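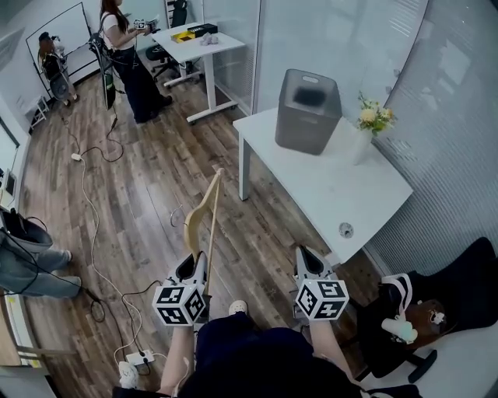
Hanger with curved arm, light wood finish. White table with metal legs and cable grommet behind, right.

Paltula Wooden Hanger, Curved Arm
Supplied by Adwood

General
A one-piece shoulder hanger for shirts, blouses, light jackets and knitwear. The arms follow a shallow curve that supports the shoulder seam along most of its length and reduces the peaks that a straight bar leaves in soft fabric. Suitable for open rails, wardrobes and staff coat areas.

Finish
Light, clear-coated, satin. Grain and tone vary within a carton. Hangers from different cartons should be mixed before they go on a display rail if an even appearance is required.

Packing
Sold by the carton, 32 hangers per carton. Orders of 500 hangers or more are made up to the next full carton. Split cartons are not supplied.
Order code: PA 242

Rail planning
Leave enough free rail for garments to be moved aside with one hand. Heavy coats should go on the Paltula Broad, order code PA 124, which has wider shoulder ends. The two types hang at the same height and can share a rail.

Care
Wipe with a dry or slightly damp cloth. Do not soak. Do not hang wet garments, as standing moisture clouds the coating. Light scuffs can be removed with a fine pad, working along the grain. Remove from use any hanger with a split arm or a rough edge.

Related items
Long garment rail, freestanding
Stonstead work table, white, metal legs
Paltula Broad hanger

Delivery and returns
Cartons ship flat on a pallet or singly by parcel carrier. Check the contents on arrival and report transit damage with the carton label number. Unopened cartons can be returned in their original packing. Opened cartons are accepted only where there is a fault in the coating or the joint between hook and arm.

Samples
One hanger in each finish is available to trade customers on request. Contact Kiri Whitcombe, trade sales. For questions on coatings and care, contact Shengli Lu, product support.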